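Two arms, one small box and a very long Friday

3 min read

I spent most of Friday at the Muli workshop watching two robot arms deal with a little black box and its lid, and I came home with a story about a stop button. Well, about a stop signal, which is a bit less dramatic, but stay with me!

The short version: on an overnight run in June, the right arm at Muli kept pressing down after it should have quit. It had closed on nothing, decided it was holding something, and pushed its fingers into the tabletop until the software gave up. The room was locked, so there were no injuries. One finger link got bent, and Joyce Magesa, who runs the bench, lost a week of work over it. 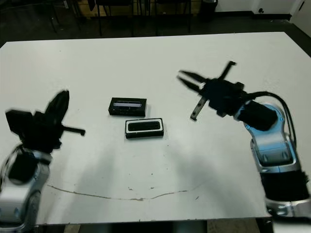 What bugged her was the timing. The arms are supposed to freeze within 4 milliseconds of a force limit being passed. The log from that night says 402. I'm no engineer, but even I can see those are different numbers (Joyce laughed at me for saying so, and then stopped laughing pretty fast).

She'd put the arms through 1154 cycles before the fault with nothing odd in the record. So her first thought was a loose cable, and she swapped every one of them. The delay came back the next morning.

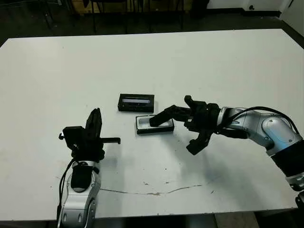
It took Adesuwa Jibrin from Plonolix, the company that wrote the control software, to find it. An update had moved the force check into the same queue as the camera data. When the cameras got busy, the check had to wait in line like everybody else — and all that time the arm just kept on doing whatever it was doing. She told me she was "not proud of that one," and I liked her for it.

Plonolix has put the check back on its own line and sent the fix out to the other shops using the same version. Fisard, across town, had its arms switched off until the fix was in.

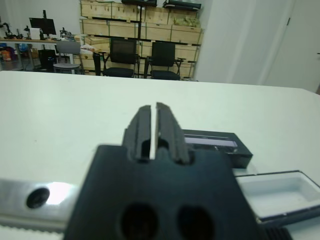

Joyce isn't taking anyone's word for it, though. She wants 2000 clean cycles before she lets the arms run at night again, and until then a person has to be in the room with a hand near the switch. She's also asked for a separate cutoff that doesn't go through the software at all. Plonolix says it's looking at that, with no date yet. I'll ask again next month.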